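Nidus releases first results from household and shop-floor chore trials

Two-finger arm handles small rigid goods reliably; folding, pouring and tangled items remain out of reach

DUNDARD, December – Nidus, which develops control software for light robotic arms, has released the first results of its chore trials. The trials were set up to answer a question the company is often asked by retailers and by housing operators: which small daily jobs can a machine with one arm and one gripper do now, without a person standing next to it.

The test list contained 36 chores. Of these, 16 were completed without human help in every attempt. The remainder either needed a person to step in at least once or were stopped by the software. Each chore was attempted 100 times, with lighting and starting position changed between attempts.

"Sixteen is a modest number and we are publishing it as it stands," said Fadime Kırmızıgül, head of testing at Nidus. "A store manager who reads it should be able to tell which jobs to leave with staff."

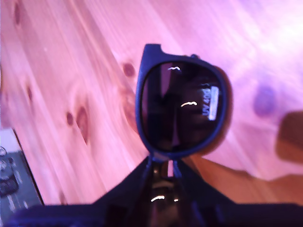

Completed chores fall mostly into the category of single rigid objects: returning goods to a shelf, clearing a surface of small items, and placing an object in an open bin. Chores involving cloth, liquids or cables account for most of the failures. The arm could pick up a towel from a flat surface but did not fold one to an acceptable standard. Loading cutlery into a rack was completed in some runs and stopped in others, usually after two pieces were gripped together.

Eyewear was included at the request of Keskin, an accessories retailer that takes part in the program. Staff at its stores return tried-on pairs to the display many times in a shift. The task combines several known problems: dark reflective lenses, thin parts that extend well past the grip point, and a surface that must not be scratched. Depth sensors often return poor data on tinted lenses, and the Nidus software therefore estimates the outline of the rim first and treats the lens as a filled area inside it.

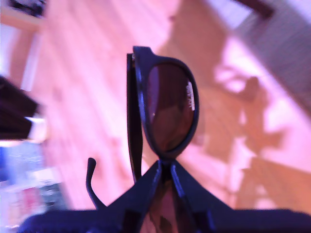
Grip position had the largest effect on results in the eyewear task. Early versions of the software took hold of whichever edge was nearest, and pairs frequently rotated during transport. The current version looks for the bridge and closes the two fingers there, with one lens pointing up, so that the small label on the lens stays clear of the contact area. A folded temple arm running beside the rim is easier to plan for than an open one, and the trial protocol scores the two cases separately.

Speed remains a limit. A trained employee is faster than the arm at every chore on the list. Nidus does not recommend the present system for use during opening hours, and suggests work after closing, when a slow cycle has little cost – provided the floor area is kept free of people.

"We would use it at night for returns and for very little else," said Benoît Gaillard, who manages store operations at Keskin. "It does not tidy a shop. It puts one thing back, then another thing."

A second round of trials will begin with a revised list of chores and a softer finger surface. The software used in the trials, Hadia, is available to current program members. The full results table, including stopped runs and the reason recorded for each, can be requested from the Nidus press office.

About Nidus

Nidus develops grasp planning and control software for light robotic arms used in homes, stores and small workshops. The company is based in Dundard and employs 145 people.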